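Grid mats for two-arm pick and place: how strict do you make the layout rules?
Posted in Workcell Practice, November 2023

Asked by gridlock1206

I've been told to write a one-page rule sheet for our bench before the next round of trials. It's a two-arm setup on a paper-covered table with a blue tape grid. The tasks are simple - cubes, plates, move one onto the other. Up to now everybody has set the plates down where it felt right, and our results from October can't be compared with anything.
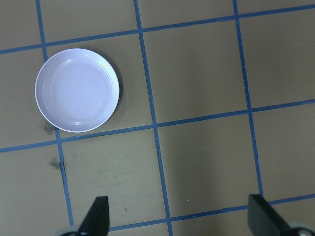
My draft says a plate has to sit fully inside one cell, with no part of the rim over tape. A coworker says that's too strict and that the policy should see plates across the lines too. The other thing I'm stuck on is when to replace the paper. Ours has smudges and creases. We have the Gotstead layout guide, but it only talks about hard mats and doesn't mention paper at all.

Is there an accepted standard for this, or does each lab make up its own?

laxdal_bench

There isn't one that I know of. The safety standards cover the arms and the space people stand in. They won't tell you where to put a plate.

We run the same kind of bench at Laxdal, and our sheet has 3 rules. Name every cell by column and row, starting from the corner nearest the operator. Write down the start cell for each object before the run. Don't move anything by hand once the arms are enabled. If something has to be moved, stop both arms, fix it, and log the run as restarted.

On the rim question you're both partly right. Plates across a line are fine if the sheet says so and the log says which line. What you can't have is one operator placing inside the cell and the next one placing on the tape with both writing down the same position. 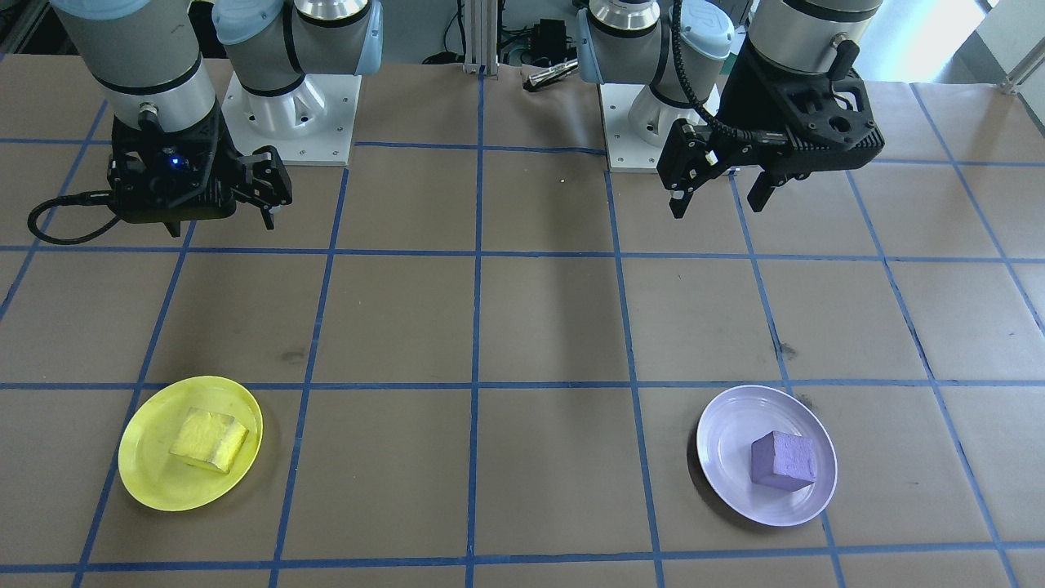 With two arms you also need a rule for the center line. Ours is that each arm keeps to its own side unless the task is marked as shared, and only one arm at a time may cross. Put that in the controller as a limit as well as on paper. People forget, and a written rule won't stop an arm.

For the paper, photograph it from the fixed camera when it goes down and again at the start of each session. Change it when it tears or lifts, or when a crease is high enough to tip a plate. Small marks we leave alone, but we note the date of every change so you can check later if a change in results lines up with new paper.

wisetine_fan

just buy the Wisetine mat, lines are printed on, no tape. problem solved

hundholm2583

The printed mat is fine but it doesn't answer what was asked. You still need the placement rule.

One thing to add to the answer from laxdal_bench: measure the tape again after you re-lay it. Ours went down by hand and the lines drifted enough that the cells weren't the same size from one end to the other. We now mark the corners with a steel rule first and tape to the marks. At Hundholm we also give each layout a revision number and put it in the run name, so nobody has to guess which grid run 1771 was done on.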